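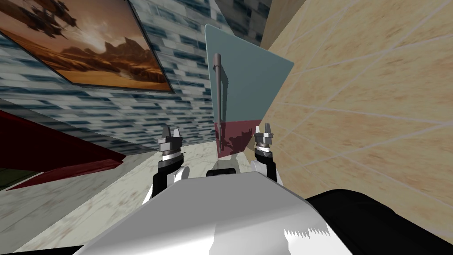

Truva's simulator from the robot's side of things, with both grippers up and a propped panel ahead.

Truva Rehearsal, reviewed
By Homa Zamani
Apr 28, 2021

The sales pitch for Rehearsal is that you can teach a two-armed robot your shop's handling jobs before you've bought the robot. You pay $3,159 for a one-year seat, load it on a decent PC, and practice in a rendered room until the thing behaves. Then, says the brochure, your staff will be "freed for higher-value work." I have worked in sign and display shops long enough to ask who wrote that sentence and whether they have ever cleaned up a panel.

I spent most of March with it at Mnguni, a display shop that makes painted boards for stores and trade shows. The owners were thinking about automating the finishing bench, where two people pick up hand tools, tidy edges and put the tools back. Kerubo Odera runs that bench. Lalit Shakya works it with her. They were told about the trial the morning it started, which tells you something about how these purchases get made.

Setup is easy, I'll give them that. The stock room looks like a hotel lobby: marble floor, stone brick on one wall, beige tile on another, a desert painting in a dark frame. Mnguni has a concrete floor and a drain. You can swap the surroundings, but the menus for doing it are buried, and after an afternoon of hunting we stayed in the lobby.

Driving the arms is slower than the demo reel suggests. Picking a thin tool off an upright board is fussy work, and the view doesn't help much, with so much of the robot's own body and that big black shoulder in the way. Lalit got decent at it. He also pointed out that he could do the real job with his eyes shut, and that he was now being asked to do it badly with a controller so a machine could learn it.

We logged 333 attempts. The software grades each one and draws a cheerful graph. What the graph leaves out is why an attempt went wrong, so Kerubo kept her own notes in a spiral pad, and those notes ended up more useful than anything Rehearsal printed. They covered which way a board flexes, when a blade is getting dull, how hard to lean on fresh paint. None of that is in the simulator. Paint in there doesn't smear.

Then there's the work itself. Truva talks about hours saved and says very little about hours added. Someone has to build each new job, watch the runs and reset the room when a tool lands somewhere silly. At Mnguni that someone was Lalit, on top of his regular orders, at his regular pay. Kamlesh Thakur in the office had budgeted for the license and nothing else. When I asked whether running the software would become a job with a title and a raise, he said they'd look at it.

Support was good. Syafiqah Kwok at Truva answered every email and admitted that soft materials are "on the list." I'd want a date before paying for a second year.

I also tried Golino's package, which costs $400 less and has plainer rooms and a much better error log. It crashed 4 times in one day. Pick your headache.

Would I buy Rehearsal? For a school program, maybe. For a small shop, only if the people at the bench get a say first and paid time to use it — and I'd put both in writing. Mnguni hasn't decided. Kerubo has asked for her notebook back.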